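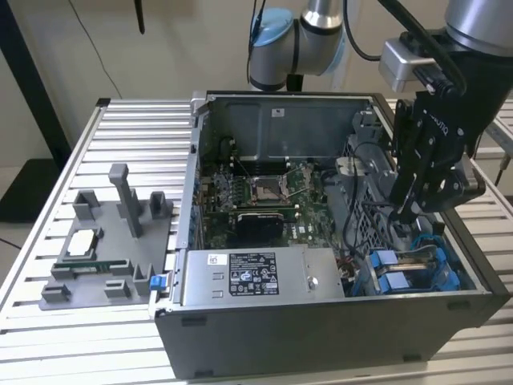

Zumley Teardown Cell

Zumley is a two-arm cell for taking desktop PCs apart, sold to labs that study disassembly. If you run a recycling line and want throughput, keep shopping. We did, and the claims we ran into are a big part of why this page reads the way it does.

What you get
Slotted aluminum table, two arms, a Robotiq two-finger gripper, a printed fixture plate that holds parts such as a CPU or memory module, and the Skoltiveck planner on a one-year license. PC towers are not included.

What the method does
Most published planners assume the parts list is right. Skoltiveck doesn't. It guesses what is still attached, tries a move, reads the force, and guesses again. Valentin Lüthi's group tested it on 23 towers, case open and lying flat. Their report is dated May 14, 2018.

What we make of the result
It removed the memory from all but 4 of them. Fine. But every tower came from the same office fleet, a person took off the side panels, and the comparison was against a fixed script that Mechthild Grabner calls "a very easy thing to beat." She has a point. Cables are still bad. Drive bays are slow, and the report gives no times for them, which we asked for twice.

We would wait for the August rerun on mixed hardware before quoting any success rate in a grant proposal.

Specs
Cycle limit before gripper pad inspection: 3000
Lead time: 9 weeks
Planner support: Svenja Camenzind, Jivumer

Pricing on request. Ask for the raw logs at the same time.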